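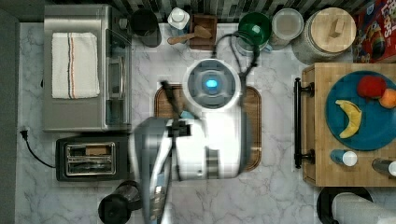

顶视机位，机器人在台面中间，下面是砧板，左边烤面包机，右边推车上放水果盘

标题：家用厨房双臂平台Nekero，手眼标定后抓取点仍有偏差，求思路
版块：自制与改装 / 机械臂

楼主 kekov_bench
平台代号Nekero，在自家厨房里搭的，上半身加两条臂，控制板用Clement的那块，固件自己改过。目前任务只有一个：从右侧推车的盘子里取水果，放到砧板上。
现状：
臂展开后有效半径802 mm，盘子中心离肩关节轴线458 mm，在工作空间内。
手眼标定用棋盘格，重投影误差正常。
苹果和橙子挨着放时，夹爪总往两者中间偏，单放苹果没有问题。
香蕉能夹，姿态不稳。
急停按钮已接，限速开着。
怀疑是分割的问题，也可能是肩部减速器回差。请有经验的指点。

2楼 灰色减速箱
先别怀疑回差。回差造成的误差跟运动方向有关，从左边接近和从右边接近各跑几次，把末端读数记下来比一下。两个方向一致，就跟减速器没有关系。

3楼 mosaic_tile
同意先看分割。两个圆的东西贴在一起，掩码合并成一个连通域，质心自然落在中间。你单放苹果正常，基本可以定案。

4楼 扭矩不够
不同意定案。楼主取的是质心还是拟合圆心没有写。如果用的是深度点云聚类，苹果和橙子颜色差这么多，加一个颜色距离就分开了，犯不着重训模型。
另外那个台面我有意见。白底灰纹，要是反光的话，深度相机在这种面上容易出空洞，标定板放上去也未必平。建议垫一块哑光板再标一次。

5楼 kekov_bench（楼主）
回4楼：点云欧氏聚类，取质心，没有用颜色。
回2楼：双向测试今晚做。
台面的事我不太认可，盘子在右边的木推车上，不在台面上，抓取时深度主要看盘子。

6楼 扭矩不够
标定是在哪儿做的？

7楼 kekov_bench（楼主）
台面上。

8楼 扭矩不够
那就是了。外参在台面上标，误差带到推车上去用，距离越远放大越厉害。推车还带轮子的话，每次推回来位置也不一样。

9楼 灰色减速箱
推车挪位不影响外参，只影响写死的盘子坐标。楼主既然是视觉定位，这一条可以划掉。标定在哪里做倒是有影响，棋盘格应该覆盖到实际抓取区域。

10楼 线束与扎带
说点别的。头顶那根黑线绕了一圈往后走，余量看着不小。头部转动范围大的话，建议在颈部加一个固定点，再用拖链或者螺旋套管约束。我那台Kocsis就是线被肩部卷进去，编码器接头直接拽断，换件等了一个月。
还有，烤面包机和搅拌机底座都在左臂那一侧，规划场景里有没有加碰撞体？

11楼 kekov_bench（楼主）
线还没有整理，接受批评。
碰撞体加了微波炉、烤面包机和后排的瓶罐，都是长方体近似。搅拌机底座没加，今晚补。

12楼 mosaic_tile
微波炉上面那条毛巾也算进高度里。软的东西规划器不认识，夹爪勾到照样拖下来。

13楼 kekov_bench（楼主）
双向测试结果：左右接近的末端偏差在2 mm以内，减速器排除。
聚类按4楼的办法加了颜色距离，苹果和橙子分成两个簇，抓取成功率到95%。剩下的失败都是夹爪张开时指尖碰到旁边那个水果，属于接近方向的问题。
外参还没有重标。

14楼 扭矩不够
外参还是要重标，现在只是误差没有大到影响苹果。香蕉姿态不稳，我看跟这个有关系。

15楼 灰色减速箱
香蕉我持保留意见。弯的物体用质心加主轴，抓取点可能根本不在果肉上，落在内侧弧的空处。换成沿中线取点，先试这个，半小时的事。重标外参要拆装标定板，放后面。

16楼 扭矩不够
顺序随意，两件都得做。

17楼 线束与扎带
夹爪指尖用的什么垫？黑色的指头看不出来有没有软层。夹香蕉建议贴硅胶，力限调低。

18楼 kekov_bench（楼主）
指尖是TPU打印的，没有另外贴层，硬度偏高，准备换硅胶。中线取点的代码在写，碰撞体已经补上搅拌机底座，毛巾直接拿走了。重标之后把数据贴在这一楼下面。

19楼 路过的舵机
求聚类那段的参数，颜色距离用的RGB还是Lab？

20楼 kekov_bench（楼主）
Lab，只用a和b两个通道，L受顶灯影响太大。权重还在调，定下来再发。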